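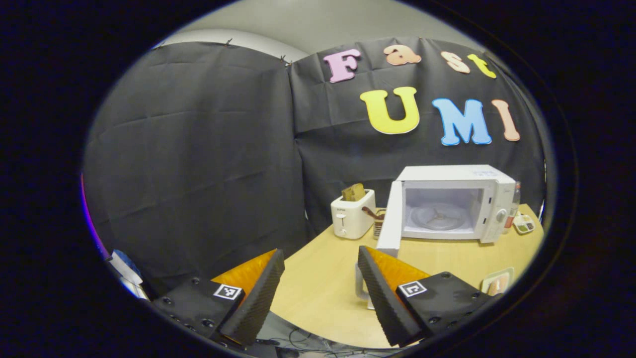
Aushilfe (m/w/d) für Küchenaufgaben in Teilzeit

Die Firma Caltell sucht für den Standort Urnton zwei Personen, die an einem Tisch einfache Handgriffe mit Küchengeräten ausführen. Es geht um Toaster und Mikrowelle: Brot einlegen und herausnehmen, Tür öffnen und schließen, Teller und Gläser hineinstellen, Drehknöpfe einstellen, danach alles an den Ausgangsplatz zurückräumen. Jeder Ablauf wird viele Male wiederholt, an einem Arbeitstag bis zu 200 Mal.

Das bringen Sie mit:
Ruhige Hände und Geduld bei gleichförmiger Arbeit
Deutschkenntnisse, die für schriftliche Anweisungen ausreichen
Bereitschaft, überwiegend im Stehen zu arbeiten
Eine Ausbildung ist nicht nötig, Erfahrung in Küche oder Hauswirtschaft ist willkommen.

Das bieten wir:
14 Stunden pro Woche, verteilt auf zwei oder drei Vormittage
Vergütung 14 Euro pro Stunde, bezahlte Einarbeitung
Vertrag zunächst bis Ende August, Verlängerung möglich
Zuschuss zur Monatskarte von 50 Prozent

Der Arbeitsraum liegt im Erdgeschoss des Hauses Brastollow, Eingang über den Hof neben der Bäckerei Polák. Parkplätze gibt es dort nicht – die Bushaltestelle ist gegenüber.

Bewerbungen bitte mit kurzem Lebenslauf und Angabe der möglichen Vormittage bis Mittwoch, 3. November, an das Büro von Caltell in Urnton, Kennziffer 282. Ein Anschreiben ist nicht erforderlich. Eingesandte Unterlagen werden nicht zurückgeschickt.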